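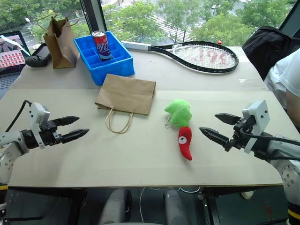 Lakshmi Warrier would like the paper bags to stop going in the bin, and she has written to the newsletter to say so. She buys her vegetables with a bag over her arm, she says, and gets a new one handed to her at the till before she can speak. By the end of a month there is a drawer that won't shut. She asks whether the swap table could take them, and whether anyone would want them if it did.

The answer to both is yes. From October the swap table will take brown paper carrier bags with handles, any size, as long as they are clean and dry. Please fold them flat before you bring them. Bags with grease marks, torn bases or a missing handle should go in your own recycling at home, as we have nowhere to keep them.

If you have not folded one for a while, the way that keeps them strongest is to lay the bag on its side, push the base up against one face along the creases it already has, and press down from the bottom towards the top so the air comes out. Twisted paper handles should be left hanging outside the bag. Tucked inside they leave a ridge, and the pile slides over. We stack them in bundles of 20 with a strip of card round the middle.

The bags are used on the day for people who arrive without one, and the rest go to the plant sale and the toy stall. Last year the toy stall bought in its bags from Carmont and used 547 of them, so there is a fair saving to be made if we can collect enough before the winter sale. Small bags are the most useful to the toy stall. Large ones are better for the plants, with a sheet of newspaper in the bottom.

Soft toys

The soft toy box is open again. We can take plush toys of any kind, including the small ones that come on a key ring or bag clip, which have been very popular with the under-tens and with several of their parents. Toy fruit and vegetables go quickly. Check the ring is firmly sewn on and that it opens and closes. If the ring has come away but the toy is sound, bring both parts and we will see if it can be mended.

Please wash soft toys first. A pillowcase tied at the neck will keep a toy with a metal ring from knocking about in the drum. Anything with a battery inside should be labelled, and we cannot take toys with loose eyes.

Compartment trays

We are still short of divided trays for sorting small items. Plastic ones with square cells are best, and the colour does not matter. The Brukach trays we have used up to now are cracked at the corners and two have been thrown away. If you have one at the back of a garage, please empty it and give it a rinse. We use them for buttons, beads, spare key rings, hooks and the odd screws that turn up in the bottom of every box.

A reminder that drinks should be kept off the sorting tables when cloth or paper is out. Cans can go on the windowsill. There is a crate for the empties by the side door.

When to come

Drop-off is from 2 in the afternoon and the table closes at half past four. Bags can also be left in the porch at Sukprasert House in the morning, provided they are in a box with a lid. Loose bags left outside have blown across the car park twice this summer and Predico next door have been good about it, but they should not have to pick them up.

Lakshmi has promised the contents of her drawer to start us off. Any questions about what we can take should be left in the book on the hall table.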